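Filed under: Papercraft > Tools and Dies > Reviews
14 comments | 2 shares

Review: the Gollau hand-crank embossing machine

I make cards since many years, but until last winter I did all my embossing with a stylus and a light pad. It gives a nice result and it also gives a sore wrist. So I bought the Gollau, the small model with the A5 opening, and I have used it almost every evening for two months.

The machine is heavier than it looks in the shop pictures. It stands on four rubber feet and has a lever at the front which makes a suction with the table. On my kitchen table, which is painted, the suction holds for one card and then lets go. On a glass board it holds all evening. I would like the maker to mention this on the box.

The crank turns smoothly if you build the sandwich correctly. The booklet gives a drawing for each type of folder, and the drawing for the deep folders is wrong – it shows two cutting plates, but you need one plate and the thin grey shim. I damaged a good folder before I understood this. Glykeria Raptis, who leads our card evenings in Hulme, had the same problem with hers and wrote the right order on a piece of tape under the handle. I have copied her. 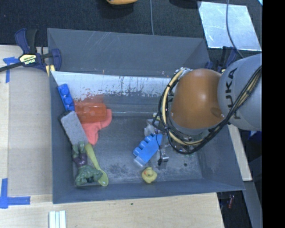

With thin metal dies it is a different story. Simple shapes, for example circles, tags and large leaves, come out clean in one pass. Very detailed dies, such as lace borders, need a second pass with a sheet of baking paper between the die and the card. My Bendance snowflake needs three, and even then I must push out the small pieces with a needle.

Paper matters a lot. The Flelesov cotton card takes a deep impression and does not crack on the fold. Cheap white card from the supermarket cracks nearly always, unless I spray it very lightly with water first and wait a minute. Pearl card is somewhere in the middle.

What I don't like: the plates bend quickly. Mine were curved like a roof tile after around 2000 passes (I keep a tally in my notebook, at the moment it says 2533). You can turn them over each time and it helps, but a new pair costs almost a quarter of the machine. Also the handle squeaks in the upper position. A drop of sewing machine oil stopped it for a week.

For somebody who makes a few cards at Christmas, I think it is too much money. If you make invitations or sell at markets, I would buy it, and I would order the spare plates in the same parcel. In September I want to try it with thin leather, and I will write again how it goes.

Get new reviews by e-mail. You can unsubscribe at any time.
This site uses cookies. Accept | Settings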